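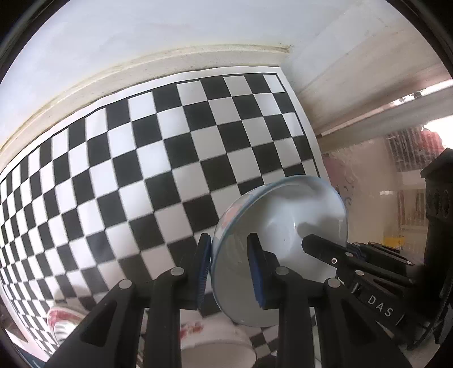 4.3 Recording a hand-held demonstration

The Voicu hand unit records what the gripper does while you carry out the task yourself, and the Jedus software turns the recording into a path the arm can follow. Each take should cover one complete action, such as picking up a bowl and setting it down. The checkerboard sheet has to be in place before the first take. Keep part of the pattern in view while you handle the object, even when a bowl held in the fingers covers some of the squares. The wide lens makes the sheet look strongly curved in the recording. The software corrects for this if the lens file was loaded in section 4.1.

Before you start

You need a charged hand unit, the checkerboard sheet, the objects for the task and 2 GB of free space on the recording computer. A full set for one task is 40 takes.

1. Put up the checkerboard sheet where you will work. Do not move it until the set is finished.

2. Check the blue ribbed pads on the fingers. Wipe off dust and grease with a damp cloth and let them dry. Replace a pad if the ribs are worn flat.

3. Open Jedus, select New Set and type a task name. Use the same name for every take in the set.

4. Hold the unit still with the fingers open and press Zero. Wait for the tone.

Note: If you close the fingers before the tone, the opening width will be wrong for the whole set. Press Zero again.

Recording a take

5. Press Record and start with the fingers open, clear of the object.

6. Move in at a steady pace. For a bowl, place one finger on the inside and the other against the outer wall, then close until the pads grip.

CAUTION: Do not squeeze ceramic or glass harder than you need to lift it. The arm copies the finger opening from your recording and may crack the piece.

7. Lift, carry and set down the object in one motion. Short pauses are fine - the software trims any pause longer than 2000 ms.

8. Open the fingers, back away and press Stop.

9. Return the object to a slightly different starting spot and repeat from step 5.

Note: Other dishes may stay in the work area if they will also be there when the arm runs the task. Leave them in for the whole set.

Checking the set

10. Select Review. Takes marked red have lost tracking and must be deleted and recorded again.

11. Select Send to Arm. Stand outside the marked area during the first playback and keep the stop button within reach.

If playback stops with error 126, the lens file does not match the hand unit. Load the correct file and process the set again - you do not need to record new takes.

Section revised in September by Feven Hailu. Steps checked by Wai-kit Tse, Virkby.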